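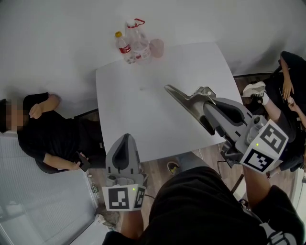

PROJECT UPDATES: TABLETOP HANDLING

December
By Gerasimos Andreadis, Fokwood

Dear friends at Lynch,

Thank you again for your patience with us over the past few weeks, and for the very kind note that came with the second payment. I've been meaning to write a proper report ever since (the short emails don't do the work justice!), so please settle in with a cup of tea.

The main news is that the Tanis collection now stands at 1,241 recorded demonstrations, all made with the hand-held grippers, one in each hand. Of these, 79 have been set aside for a second look, mostly where the two recordings drifted out of step, and I expect we'll be able to rescue a fair few of them. We now have 10 people trained as operators, and 9 of them have passed the Lallport checklist you asked us to adopt in the spring.
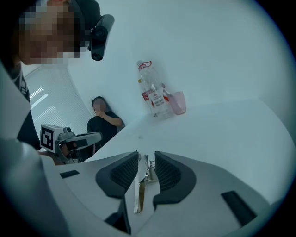
Our choice of objects has taken up more of my thinking than I'd planned for. Clear things are still the hardest for the model to learn, and I would like a good share of the remaining sessions to go to them. A plastic water bottle with a printed label at least gives the wrist camera something to hold on to, but a see-through pink cup beside it, with a thin stick or straw leaning out, asks a great deal more, and a white table against a white wall doesn't offer much help with depth. I've asked the team to vary the spacing between objects and to keep their approaches slow and natural, the way you'd reach for something at your own kitchen counter.

We're also getting better at our notes. Every demonstration now carries a plain sentence saying what the operator meant to do,

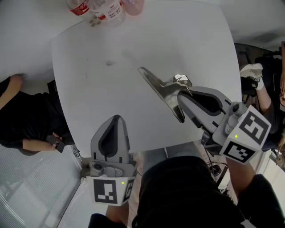 and that has made the Friday review far more pleasant than it used to be, as well as a good deal shorter. I'd favour keeping the practice even if it slows the recording a little.

On money, we're within budget on wages and slightly over on replacement finger pads. I'd be grateful if we could move a small amount across from the travel line, which we've hardly touched. The next batch goes to the training group once the second look is finished, and I'll send you their first results with my next letter.

With warm thanks,
Gerasimos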